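Table and bag check – staging room, Sturkura
Checklist with comments, February

1. Tabletop clear of trip and snag hazards. PARTLY. Bag straps should be tucked under. The Lirell guide says "stow loose webbing" and leaves it there.
2. Zippers closed before the bag is moved. NOT CHECKED. Form asks for a signature anyway.
3. Bag weight under 20 pounds. Taken from the Biller tag, which I don't trust. Weigh it.

Black bag, three views. 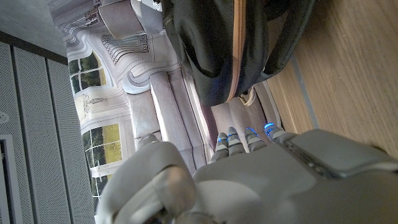
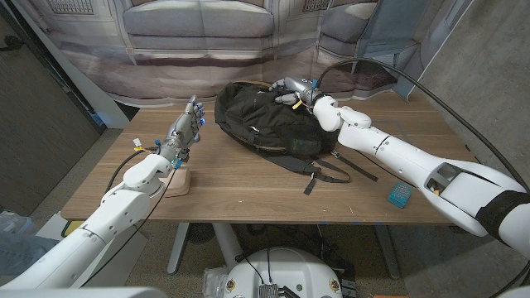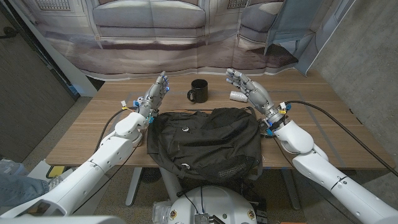

Page last changed: February, 9:85 form series, revision 9

4. Drinkware off the table before bags go on. FAIL. The black mug was standing at the back. "Empty mugs are fine" is not in any rule I can find.
5. Backdrop hung flat. FAIL – folds and wrinkles. Besnard rates the cloth for 400 hangings. I have my doubts.
6. Tape marks readable. Pass, for now.

Recheck items 1, 4 and 5.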